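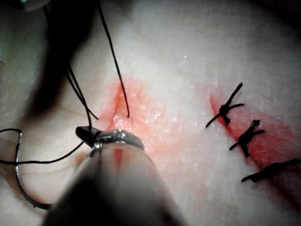 手首カメラの視点。左の切開に取りかかっているところで、右の切開には結節縫合が3つ入っています。

# Groltberg 縫合データセット

縫合ロボットの模倣学習用に集めている、遠隔操作のデモンストレーション集です。練習パッドの切開を、針を持ち、通し、引き、結び、切る、という流れで縫っていきます。いま入っているのは2000エピソード。README は私(レダ・マンスール)がほぼひとりで書いているので、口調がゆるいのは許してください。堅い版が必要な人は `docs/` にオヒマ・バイドゥーが書いた仕様書があります。あちらのほうがずっときちんとしています(そして長い!)。

最終更新:2026年9月5日

## とりあえず触りたい人へ

```
travero pull groltberg --split train
travero view --episode latest
```

`travero` は研究室内で使っている取得・再生ツールです。全部落とすとかなり重いので、最初は `--split mini` をおすすめします。mini には成功例も失敗例も両方入れてあります。失敗例だけ見たいときは `--outcome fail` を付けてください。私は新しい人が来ると、まず失敗例から見てもらっています。針の持ち直しで苦労している様子を眺めると、タスクの難しさがすぐ伝わるんですよね。

## 1エピソードの中身

- `wrist/` 手首カメラの映像
- `fixed/` 固定カメラの映像
- `kin.parquet` 左右アームの関節角、先端の位置と姿勢、把持部の開き
- `cmd.parquet` 操作者側の入力
- `labels.json` 動作区間のラベルと結果
- `note.txt` 操作者のひとことメモ(空のことも多いです)

切り出しの単位は「切開1本」ではなく「縫合1針」です。だから開始時点のパッドには、前に掛けた結び目や切れ端の糸がもう載っていることがあります。最初はきれいなパッドから始まる回だけを集めていたのですが、そうやって学習させた方策は、近くに古い結び目があるだけで針先をそっちへ寄せてしまって、まるで使い物になりませんでした。それ以来、途中の状態から始まる回を意識して増やしています。

映像と運動データの時刻は収集時に合わせてあります。ただ、2月に録った分には同期がずれた回が混ざっています。`sync_ok` が `false` のものがそれで、映像だけの学習なら使えます。運動データと一緒に使うのは避けてください。

## 動作ラベル

区間ラベルは次の名前で統一しています。

| ラベル | 意味 |
|---|---|
| `reach` | 針または糸に向かう |
| `grasp` | つかむ |
| `drive` | 針を組織に通す |
| `handover` | 左右のアーム間で針を渡す |
| `pull` | 糸を引き出す |
| `tie` | 結ぶ |
| `cut` | 糸を切る |
| `idle` | どれでもない |

境目でいちばん揉めるのが `drive` と `handover` です。片方がまだ針を握っているのに、もう片方が迎えに来ている時間がありますよね。あれをどちらに入れるか。

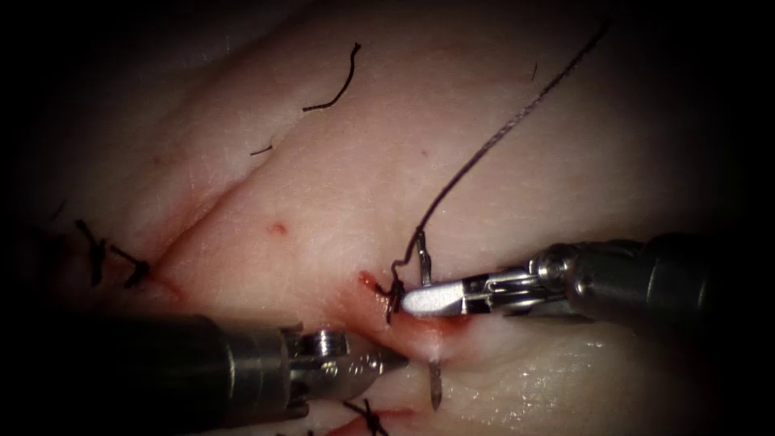
いまの決まりでは、受け取る側の把持部が針に触れるまでは `drive`、触れたら `handover` です。近づいただけでは切り替えません。触れたかどうか映像で判断がつかないときは、把持部の開きの値を見てください。それでも迷ったら `ambiguous: true` を付けて先へ進んで大丈夫です。あとでラッタナ・ペッチャラットがまとめて見直してくれます(いつも本当にありがとう)。

見直しの前後で境目が動いた回は、古いラベルも `labels_prev.json` に残してあります。比べてみると、私のラベルはどうも切り替えが早すぎるようです。せっかちなのがばれています。

## 集め方

操作者は5人。全員、Menlow の操作卓で練習を終えてから本番の収集に入ります。1回の流れはこんな感じです。

1. 固定カメラの画角を基準画像と見比べる
2. 両アームを開始姿勢へ戻す
3. 開始前の状態を10秒録る
4. 縫う
5. 結果を選んで保存する

途中で針を落としたり、糸が絡まったりしても、録画は止めないでください。立て直せたらそれはすごく良いデータです! 立て直せなくても `fail` として残します。うまくいった回ばかり集めていたころのモデルは、つかみ損ねると空の把持部のまま平然と次の動作へ進んでいました。見ていて気の毒になるくらい堂々としていて、あれはあれで少し好きでしたが。

開始姿勢は毎回少しずつ変えてください。手が覚えた位置から始めたくなるのはよくわかります。私もそうです。でも、把持部の向き、針の置き場所、糸の流れる向きがどれも似てくると、学習した方策がそこから外れたときに急に弱くなります。
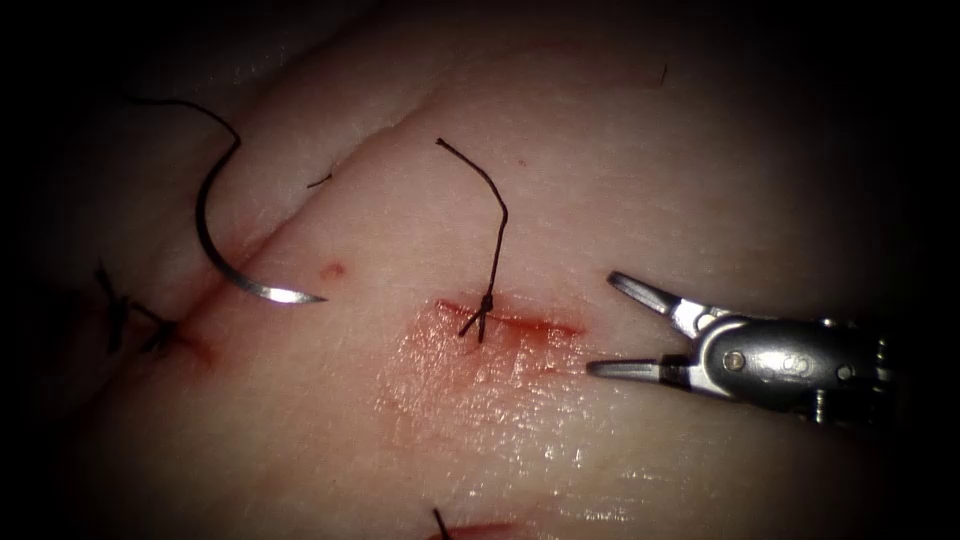
把持部を開いた状態から始めるか、閉じた状態から始めるかも混ぜてください。以前は閉じた状態ばかりで、`grasp` の直前に「まず開く」が必ず入るデータになっていました。おかげで最初から開いているときに、モデルがわざわざ一度閉じてまた開くという妙な癖を覚えたのです。セシリア・オフォリが可視化で見つけてくれました。

## 成功の基準

`success` にするのは、次をすべて満たした回です。

- 針が切開の両側を通っている
- 結び目が締まっていて、糸を切ったあともほどけない
- パッドを裂いていない

縫い目の間隔や傷の縁の合い具合は、成否とは別に `quality` として付けています。採点は操作者本人ではなく、別の人が固定カメラの映像を見て行います。見た目が少々不格好でも上の条件を満たせば `success` です。ここを厳しくしすぎると人によって判断が割れてしまったので、いまの形に落ち着きました。

## 知っておいてほしいこと

- 手首カメラは器具の軸が手前に大きく入り、ピントも合いません。邪魔だからと切り抜くと、針まで一緒に消える回があります。
- 固定カメラは周辺が暗く落ちます。明るさの補正はかけていません。補正するなら学習側でお願いします。
- 黒い糸の切れ端と使用中の糸は、静止画だけだと見分けにくいです。糸の領域マスクは動画で前後を確かめて付けていますが、切れ端の抜けはまだあると思います。
- 金属の反射が強く、針先の検出がときどき把持部の光った縁に引っ張られます。
- 練習パッドだけのデータなので、臨床での性能を語る根拠には使わないでください。ここは真面目なお願いです。

## 分割とベースライン

`train`、`val`、`test` は操作した日で分けています。エピソード単位でばらばらに混ぜると、同じパッドの続きが学習側と評価側に入ってしまい、数字だけやたら良くなります(やりました)。自分で分け直すときも `pad_id` をまたがせないように気をつけてください。

ベースラインの設定は `configs/barbu/` にあります。Barbu はうちの小さめの模倣学習モデルで、カメラ2台の映像と関節角を入力にしています。学習済みの重みはまだ載せていません。`tie` が弱く、糸の輪を作るところまで行っても端をつかみ損ねる回が目立つので、もう少し粘らせてください。

## 連絡先と TODO

ラベルのおかしい回を見つけたら、エピソード番号と時刻を添えて issue を立ててもらえるとうれしいです。「なんか変」だけでも歓迎します。利用申請とデータの持ち出しについてはナオミ・コエチまで。

- [ ] 2月分の同期ずれを直せるか調べる
- [ ] `handover` の例をもう少し追加
- [ ] 糸マスクの見直し
- [ ] `note.txt` の英訳(私のメモは字が崩れているのではなく、文が崩れています。訳す人、質問してください)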